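Search this site Search Go

In Defense of the Table Nobody Clears

By Rosalie Fuchs

6 May 2025

14 comments 119 shares

My mother kept a dining table that was cleared exactly twice a year, and in between it belonged to whatever the family was in the middle of. There was usually a sewing pattern at one end and somebody's tax papers at the other, and if you wanted to eat you slid things toward the wall until you had room for a plate. I was embarrassed by this when I was twelve. I had a friend down the street, one of the Sepúlveda girls, whose table had a runner and a glass bowl on it and nothing else, and I thought that was how proper people lived.

I've come all the way around since then, and I'd like to make the case for the table in use. A good many of us have been talked into treating our biggest, sturdiest, best-lit piece of furniture as a kind of display shelf, and then we go and hunch over a laptop on the sofa and wonder why our necks hurt.

Last April I went to look at a new apartment building over on Edero Street (I wasn't moving, I was just nosy, and they had cookies). The model unit had a table set for eight. Eight! In a one-bedroom! The napkins were folded into little fans, and the young man showing us around asked me very politely not to set my purse down on it. I've thought about that table more than I'd like to admit. It cost $1,718, because I looked it up when I got home, and I don't believe a single person had ever spilled anything on it.

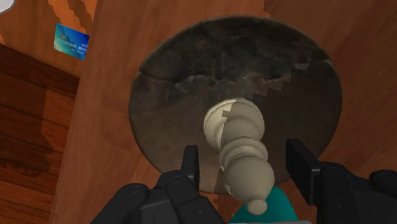
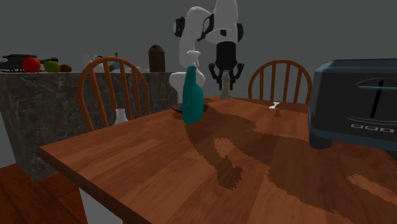
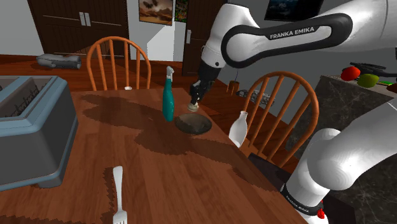

Wooden tabletops, and a few of the things that end up on them.

Reading time: 3 minutes

Now, I know the argument on the other side, and I have some sympathy for it. A clear surface is restful. You come in from a long day and there's one flat, quiet place in the house that isn't asking you for anything, and I do understand wanting that. My sister is this way and she's a happy woman. But I notice she also gave up her watercolors the year she bought the good table, and when I asked her about it she said it was too much trouble to get everything out and put it all away again. That's a real cost, and it never shows up on the price tag.

The things we love doing are mostly things that take more than one evening. You can't finish a jigsaw puzzle between supper and bedtime, or a quilt, or a long letter to somebody you owe one to. If the work has to be packed up every night, sooner or later it stays packed. Leave it out and you'll wander by with your coffee and put in two pieces, or fix one sentence, and before you know it the afternoon's gone in the nicest possible way.

So buy a table you don't mind scratching, or stop minding about the one you have. Mine came out of an estate sale, and it has a burn mark from somebody else's casserole that I've grown very fond of. Right now it's holding a half-finished puzzle of a lighthouse, three library books, a stack of seed packets and my reading glasses, which I had been looking for since breakfast. We're having soup tonight, and we'll be eating it down at the window end.

Share this essay Leave a comment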